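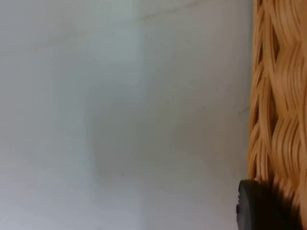 Pale surface with a faint diagonal line near the top.

Stiretti – paint color names, collected

Stiretti is a list of 1,189 names that paint makers have given to white, off-white and things that are plainly gray. It began when Rocío Cifuentes repainted a hallway and came home with 16 sample cards, all of them white, none of them called that.

What's in it

One file, names.csv, with four columns: name, family, year and notes. The family column is our own guess. 77 rows are marked "food", mostly dairy. Another 60 are marked "weather", and fog does most of the work there.

The year is when the name turned up on a card, which may be long after someone thought of it. Blank means we don't know. Please don't fill blanks with 1900.

Known problems

Spelling follows the card, including the bad spelling. "Oatmeal" and "Oat Meal" are separate rows and will stay that way until Junhao Pan and Teodoro Herrero stop arguing about it.

There are no color values. We tried scanning the cards in March and got eleven different grays from the same one.

Adding names

Send one row per name, with the card if you still have it. Names you made up yourself go in the other file, rejected.csv, which is longer and frankly better.

Last full check: 26/10/2018, by Encarnación Figueroa. Free to use for anything, including hallways.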